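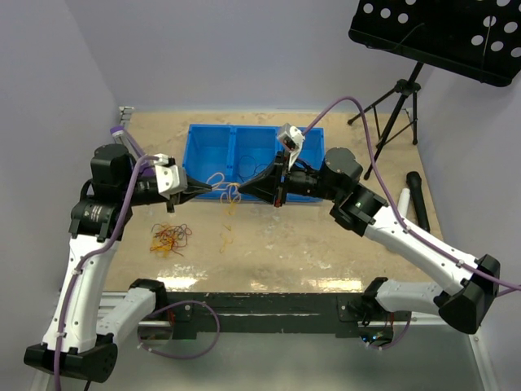
How should rubber bands of mixed colours be stored in a tray with three compartments?
Give each compartment one colour or one pair of colours, decide this before sorting begins, and keep any band that fits none of them outside the tray until it can be dealt with.

Section 4. Sorting and Storing Rubber Bands

4.1 Scope

This section applies to the sorting of loose rubber bands into the divided bin supplied with the Usitz desk storage set. It covers the preparation of the table, the separation of tangled bands, the filling of the compartments and the care of bands in storage. Labels and lids are dealt with in Section 5.

The bin is intended for light stationery. It must not be used for food, liquids or sharp items.

4.2 Before starting

1. Clear a flat area of table large enough to spread out the bands in a single layer. Other articles may stay on the table if they are kept well to one side.

2. Wipe the table with a dry cloth. Do not use polish or spray cleaner immediately before sorting. Residue left on the surface will be picked up by the bands and may make them sticky.

3. Place the bin at the back of the table with its long side facing the user. All three compartments should be within easy reach.

4. Check the compartments for bands left over from earlier use. These may remain if they are of the colour assigned to that compartment. Otherwise, return them to the table.

5. Tip the bands out gently in front of the bin. A quantity of up to 500 is suitable for one session. Larger quantities should be divided.

Note: Bands stored in a cold room should be left at room temperature for 16 hours before they are handled. Cold rubber is less flexible and may split when pulled.

4.3 Separating tangled bands

1. Lift the tangle clear of the table and let the loose ends hang. Bands that are only resting on the others will often drop away at this stage.

2. Hold the tangle at one side and draw out a single band from the other side, using a slow, even pull.

3. If the band does not come free, release it and choose another. Do not pull harder.

4. Where two bands are looped through each other, lay them flat on the table and open the loop with the fingertips.

5. Set aside any tangle that cannot be undone in a few minutes. It may be cut with blunt-ended scissors and discarded.

Caution: A stretched band can spring back with some force. Keep the face away from the work and do not stretch a band towards another person. Eye protection is advised when large or thick bands are being separated.
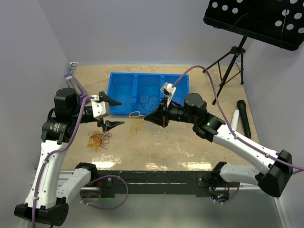
Figure 4.2 Bands on the table top, with the divided bin at the back.

4.4 Filling the compartments

1. Begin with the colour that appears most often. Place these bands in the left compartment.

2. Continue with the second colour in the centre compartment and the third in the right compartment.

3. Where there are more than three colours, combine those closest in shade. Orange and red may share a compartment, as may brown and black.

4. Lay the bands in loosely. Do not press them down, and do not fill any compartment above the height of the partitions.

5. Look over each compartment when the table is clear and move any band that has been placed in error.

Note: Offices that use bands by size may sort by size in place of colour. The two methods should not be mixed in one bin.

4.5 Care in storage

Keep the bin out of direct sunlight and away from radiators. Bands should be inspected every August and at any time when the bin is moved to another room. Remove any band that is cracked, sticky or faded.

Replacement bins may be ordered under part number 153 and spare partitions under part number 43. Requests should be sent to Wanpen Thongsuk, Customer Supplies, Plasturus.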